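Call for participants: folding and storing winter clothing in small bedrooms

Stullen – December 2025

The Orkness Household Storage Study is looking for adults to take part in a set of home sessions on how bulky clothing and bedding are folded, rolled and put away. The study is led by Bhavana Reddy at Kenbridge, with sessions run by Sowmya Kurup and Bheki Mkhize. There are 47 places.

Each participant completes five sessions of one hour in their own bedroom. The bed is the work surface. Before each session, blankets and quilts are rolled and moved to the wall side, and the fitted or flat sheet is left in place. Padded coats are handled first, then sweaters, then bed linen. Participants fold as they normally would in sessions one and two and follow a printed method from session three on.
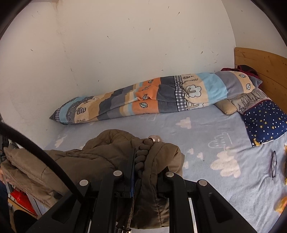
Coats must be the participant's own and in regular use. Quilted and padded types are preferred – thin raincoats and leather jackets are outside the scope. At least one blanket large enough to cover the bed is also required. Rooms do not need to be tidied, painted or rearranged for the study, and the age and condition of the furniture have no bearing on selection.

You may apply if you:
are 18 or older
live within the Stullen city limits
have a bed that stands with one long side against a wall
can lift and turn a winter coat without pain
are available for all sessions in January

People who fold laundry for a living are not eligible for this round.

Payment is $500, made after the fifth session. Partial payment is not offered for incomplete sets, except in case of illness. Storage bags used in the sessions may be kept.

To apply, write to Balakrishnan Amin, Participant Office, Room 2312, Arumugam Building, Kenbridge. Give your name, a phone number, the size of your bed and a short list of the coats and blankets you would use. Applicants will be told by letter whether they have a place.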